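A Thursday at the Ateş Tile and Stone Works

I had been promising Hülya Oral for the longest time that I would come and see the works where she learned her trade, and on 20/09/2018 I finally got on the early bus and went. Songül Şimşekoğlu met our little group at the gate with tea (two glasses each, and she wouldn't hear no!) and walked us first through the glaze room, where the shelves hold more than 100 test tiles, every one with a penciled note on the back.

My favorite part was the showroom upstairs, where they try out finishes together before a customer orders. I could have stayed there all afternoon.

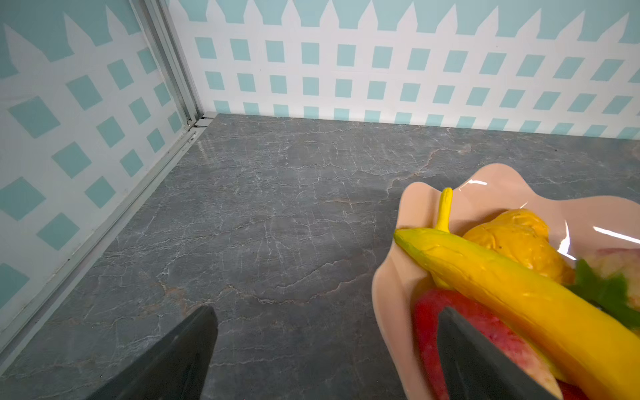

Gray marble with pale veins, next to a turquoise and white lattice pattern.

After lunch Doğukan Aydoğan let us stand by the old kiln while he told us about his first winter there, when the road was closed for most of January and the crew slept in the office. He has been at it 30 years and still talks about clay as if he'd met it last week.

The tour is free, but do call ahead. The bus back leaves from the bakery corner, and the sesame rolls there are very good.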